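Ticket 2557: Delicates cycle stops before final spin, drum full of water
Status: Open, waiting on part
Last updated: February 6, 2020

Reported by: Marietjie Joubert
Unit: Ivoment front loader, ground floor laundry, Joswood

Delicates and Wool both stop with water still in the drum. Display shows E5 and the door stays locked. Cotton and Quick run to the end. Problem started after the machine was moved forward for the floor repair. I have been draining it through the service hose at the bottom left, then restarting on Spin Only. That works most of the time.

Log

Entry 1, Lộc Đặng
E5 on this model is a drain timeout. The control allows 7 minutes for the water level to fall below the lower mark. If the pressure sensor still reads high after that, the program halts and holds the lock. Pulled the filter. Some lint and a hair tie, no blockage. Refitted, ran Wool empty. E5 again.

Entry 2, Lộc Đặng
Checked drain hose behind the machine. It had been pushed too far down the standpipe and was kinked at the top bend. Pulled it back, clipped it to the wall. Ran Wool empty twice, both completed. Ran Wool with a knitwear load, completed, spin at low speed as set.

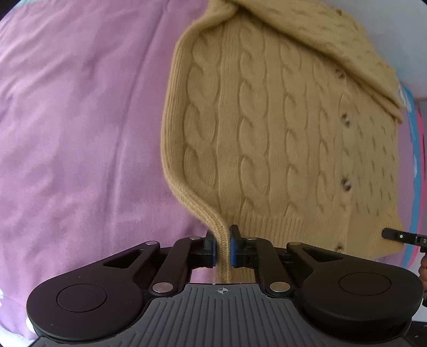 Left on normal use. Asked for a note of the program and approximate load size if the code came back, and whether the pump could be heard running when it stopped.

Entry 3, Marietjie Joubert
E5 came back on Delicates, half load. Pump was humming but the water level in the door glass did not change. Cotton was fine straight afterward.

Entry 4, Lộc Đặng
Cotton drains at a lower starting level, so a weak pump can still make the time limit there. Wool and Delicates fill higher. Measured the pump: winding resistance in range, supply voltage present during drain. Impeller turns by hand but slips on the shaft under light pressure. That would match the hum with no flow. The kink was a real fault but probably not the only one.

Pump ordered from Damow. The Ngcobo pump has the same mounting but the outlet is on the wrong side, do not substitute.

Until it is fitted: Cotton and Quick only. No wool items in this machine. Hand wash, or use the upstairs unit. 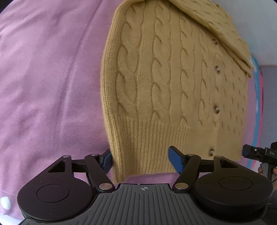
Marietjie Joubert asked whether Wool could still be used if the drum was drained by hand each time. She has had over five loads finish that way and would prefer it to carrying wet sweaters up the stairs.

Reply, Lộc Đặng
Please don't. The pump keeps running against standing water until the timeout and the winding gets hot. If it trips the breaker you lose the other machine on that circuit as well. Spin Only is also a problem for knitwear on this unit, as it defaults to full speed unless changed on the panel.

Will fit the pump when it arrives, then run Wool and Delicates at full water level before closing. Leave the drain hose clipped where it is.

Related tickets
Dryer does not start after door is closed
Ivoment front loader: door lock stays on after power cut
Detergent left in drawer, cold fill
Standpipe overflow, ground floor laundry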